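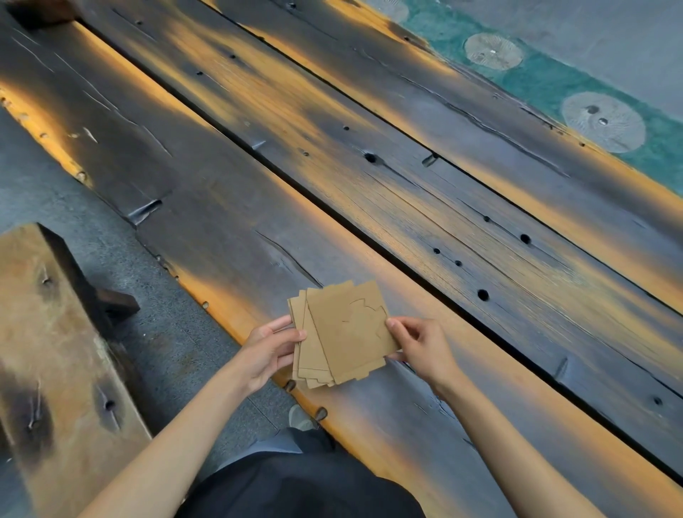
Figure 1. Holding a small stack of die-cut card sheets by hand, seen from head height.

3. Writing the handling rules

Our part of the Clondano project was the rulebook. The other group got the arm. We got a shared document and the task of turning "pick up one sheet of card" into something a machine could be held to.

Version one was a single line: "Grip the sheet firmly and lift." Kozma, our test rig, followed it faithfully and lifted four sheets, firmly. We had left out the word "one", which cost us most of May.

After that we went back to watching hands. A person holding a small stack fans it slightly so the edges are offset, with one thumb on top and the other hand pinching the far side. Everybody in the group could do this and not one of us could write it down in under a page. The version we submitted reads:

3.1 Hold the stack by two opposite sides before separating any sheet.
3.2 Offset the edges so that each sheet can be told from the next.
3.3 Do not grip on a fold line or a pre-cut outline.
3.4 If the number of sheets held is unknown, stop and put them down.

Rule 3.4 was the most argued over. The arm group said it would make Kozma stop all the time. It did. Out of 738 trial lifts it stopped in 410, and the arm group brought this up at every meeting. We still think a rig that stops is better than one that carries on with four sheets and a clear conscience, but we accept that 410 is a lot of stopping.

Rule 3.3 came out of a notched piece that tore along its own scoring. The piece was doing what it was made to do, so we marked it as our error.

The draft has no rule yet about work surfaces. All the trials were run on a smooth bench, and a rough timber table with cracks in it would need its own section. We have left 3.5 blank for next year's group.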